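Ernura gripper kit, first notes

The Ernura kit came in June, and I've now put some 600 cycles on it. I bought it to replace the Wurnier unit on my bench arm, which had developed enough play in the jaws that I was shimming parts to make up for it. The Ernura costs 900 with the mounting plate and the short cable. The wrist camera bracket is extra.

Mounting took 18 minutes, most of it spent on the adapter plate. The bolt pattern matches the older Brotlow flange but the locating pin is a hair oversize. I dressed it with a file. Ernura support confirmed by email that early plates have this problem and offered a replacement, which I declined.

Power and data share one connector. Homing runs at startup and can't be skipped. The manual gives the default closing speed in percent and the force limit in newtons, and the two interact in a way the manual doesn't cover. At low speed the force reading is steady. Above half speed it overshoots at contact, then settles. For thin-walled parts I keep it slow.

Repeatability is better than I expected for the price. Closing on the same gauge pin, the reported width stayed within 2 counts for a full afternoon. Itsuki Kamata lent me his Sakamoto gripper for comparison and it did slightly better, at a much higher price.

The fingertips are my main complaint. The stock pads are fine on flat parts and poor on anything round, where the contact patch is too small.
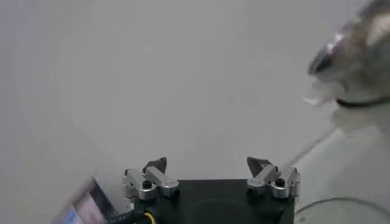
I tried thin rubber sheet over the pads, which helped grip but threw off the width reading until I re-zeroed. Printed tips are next. Ernura publishes the tip drawing, though the hole spacing is only given in the metric version.

Cable strain relief also needs work. I added a clip at the wrist and left more slack than the manual shows. The remaining item is the driver, which drops its connection if the host sleeps. I have sleep turned off for now and a ticket open with Ernura.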